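Voice Acting for Games: Course Handout
Unit 7: Recording without a scene partner

Most game dialogue is recorded one actor at a time. A stage actor hears the other person's line and answers it. A game actor usually hears a director read the line flat, or hears nothing and reads it off a spreadsheet. This unit covers what that does to a performance and how directors work round it.

Reading before the session: the script extract from Otisum, scenes with the ferryman and the clerk. Bring a pencil. 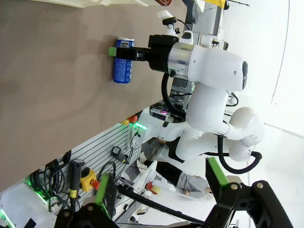 Page 2

1. The spreadsheet

A game script is rarely laid out like a play. Each line has its own row, with a file name, a character, a note on context and sometimes a time limit. Otisum shipped with 2,998 recorded lines, of which 487 belong to the ferryman, played by Italo Fiore. He recorded them out of story order. Lines the player might never hear were done in the same session as the ending.

Look at the context column in your extract. "Annoyed, player has come back" tells the actor something. "Neutral" does not. Mark every row where you would have to ask the director a question before you could say the line.

2. Barks

Barks are short lines triggered by what the player does: being hit, spotting someone, running out of oil. They are normally left to the end of a session as they are hard on the throat. Each one needs several versions or the player will notice the repeat. The versions should differ in rhythm as well as in wording.

3. Matching

The clerk in Otisum was recast between the main game and the Dusolstead expansion. Natalina Mancuso took over the part in November and was played short clips of the earlier performance before each take. Compare the two in the listening room. Pay attention to where each actor breathes. The pitch is close, but the pace is slower in the expansion. 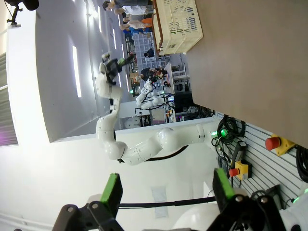 Faisal Dogar told us that he would sooner be given one good sentence about the other character than a recording of the other actor. A recording, he said, made him copy the tune of it, and by the third take he had stopped listening to his own lines. He asked for the sentence in writing, at the top of the sheet.

Set that against Skyrme, where both leads were in the booth together for the quarrel scenes. It costs more and the two voices spill on to each other's microphones, so a line can't easily be swapped out later.

4. For the seminar

Prepare the ferryman's first refusal in two ways: once with a partner reading the clerk, once alone from the sheet. Record both. Zixuan Fang will run the desk for the first group and Serena Mancuso for the second. Keep your marked extract, as we use it again in the unit on editing.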